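Recording Hand-Guided Demonstrations for Small-Item Tabletop Tasks

Stedville Manipulation Laboratory, Operator Training Pages
Last revised 2021-08-29

Purpose of this page

This page explains how to record demonstrations with the handheld gripper for tasks in the Wovusholm task set. It is intended for new operators who have completed the safety orientation and have been issued a login for the Wetano recording software. Operators who work only with the remote-control station should read the first two sections and then go to "Recording by remote control" near the end.

The handheld gripper has the same fingers as the grippers mounted on the arms. The operator carries it, performs the task with it, and the camera on the tool records what the policy will later see. Anything the operator does that the arm cannot do will cause trouble in training, and most of the instructions below follow from that fact.

Before you begin

You will need the following:

A handheld gripper with a charged battery
The calibration card for that gripper (the numbers on the tool and the card must match)
A white work sheet
The task sheet for the session
A soft brush and a lidded cup for loose material

Check the finger faces. The felt should be firmly attached along its full length, with no lifted corners. A finger with damaged felt is to be tagged and placed in the repair bin, and the entire pair is replaced. Do not mix one old finger with one new finger. The grip force changes with wear, and the mismatch is visible in the recorded finger widths.

Wipe the camera lens with the dry cloth only. Sprays leave a film that is hard to see by eye and very easy to see in the recordings.

Preparing the work surface

Lay the work sheet on the table and smooth it from the middle outward. Small creases are acceptable. Deep folds are not, as loose items roll into them and the fingers catch on the ridge. The sheet does not need to cover the entire table, but the full task area must fall on it.

Do not rearrange the room. Earlier guidance asked operators to clear the background before each session, and this is no longer required. The Moldovan trials showed that policies trained only in tidy rooms performed poorly elsewhere, and ordinary furniture and equipment behind the table is now considered useful variety. People walking through the background should be kept to a minimum.

Set out the material as the task sheet directs. For tasks with loose, fine material, place it in small patches well inside the edge of the sheet. Vary the distance between patches and the size of each patch from one demonstration to the next. Operators tend to settle into one arrangement after the first few recordings, and it is worth looking back at the thumbnails in Wetano every so often to see whether this has happened.

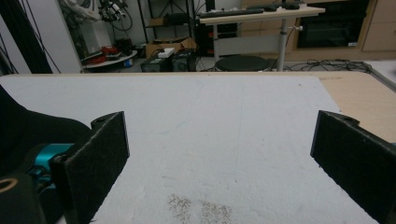
Keep the fingers open and level during the approach. The recommended starting height is one hand's width above the sheet, with the tool tilted slightly forward so that the camera has a clear view of the material between the fingertips. If the fingers hide the target at the moment of contact, the demonstration will usually be rejected at review.

Recording a demonstration

1. Start the session in Wetano and select the task from the list. Confirm that the gripper number shown on the screen matches the tool in your hand.

2. Perform the calibration sweep. Open and close the fingers fully, three times, at an even pace. Then move the tool slowly from left to right across the work area and back again.

3. Hold the tool still at the starting height for two seconds. Press the record button once. Wait for the tone.

4. Lower the tool toward the material. Move at the speed you would use to set down a full cup of coffee. The arm can move faster than this, but the tracking becomes less reliable, and fast motion blurs the video.

5. Make contact with both fingertips at the same time where the task allows it. For gathering tasks, bring the fingers together gradually and let the felt push the material. Do not press down into the sheet. A soft surface will yield under the operator's hand and hide the extra force, and the arm will repeat that force on surfaces that do not yield.

6. Complete the task in one continuous motion if possible. If you make an error, correct it and carry on. Recoveries are valuable and should not be deleted. The exception is dropping the tool or touching the material with your free hand, in which case the recording must be discarded.

7. Return to the starting height, hold for two seconds, and press the button again.

8. Mark the result as complete, partial, or failed. Please mark honestly. A partial result with the correct label can be used for training - a partial result marked complete does harm.

Each demonstration should last no longer than 30 seconds. Longer recordings are accepted by the software but are split automatically, and the split points are often poor.

Resetting between demonstrations

Brush the loose material into the cup, check the sheet for stray pieces, and set out the next arrangement. Keep the recorder stopped during the reset. Hands in view between the two button presses are the most common reason for rejection in new operators' work.

Pieces caught in the felt should be removed with the brush. Do not use tape, which pulls fibers loose. After every 11 demonstrations, stop and repeat the calibration sweep in step 2, even if nothing seems wrong.

Recording by remote control

Some tasks in the set are recorded on the arm itself from the remote-control station. The surface preparation is the same. The main difference is that the operator has no sense of touch, and should therefore watch the fingertips on the wrist camera view and use the side view only for judging height.

Before taking control, confirm that the area within reach of the arm is clear and that the stop button is within your own reach. Move the leader handle to match the resting position of the arm before engaging the clutch. If the two positions do not match, the arm will jump to close the gap. Wetano shows a warning when the difference is too large, but the warning should not be relied on.

Remote demonstrations are slower, and the time limit is doubled for this reason.

Review and upload

At the end of the session, review every recording at double speed. Reject any with a hidden target, a lost tracking signal, or a hand in view. Then connect the tool to the dock and select Upload. Leave the dock connected until the light is steady.

The set currently holds 3,926 accepted demonstrations toward the first release goal of 4,000. Operators who finish their assigned tasks early may continue with any task marked open, provided that the sheet and finger checks are repeated first.

Common problems

Tracking is lost near the table. The camera is too close to a plain white area with nothing else in view. Raise the starting height slightly or tilt the tool farther forward so that part of the room remains visible.

Finger width reads above zero when closed. Material is trapped between the felt faces, or the calibration sweep was skipped. Clean the faces and repeat the sweep.

The recording stops without a tone. Battery charge is low. Exchange the battery, then repeat the calibration before continuing with the same task.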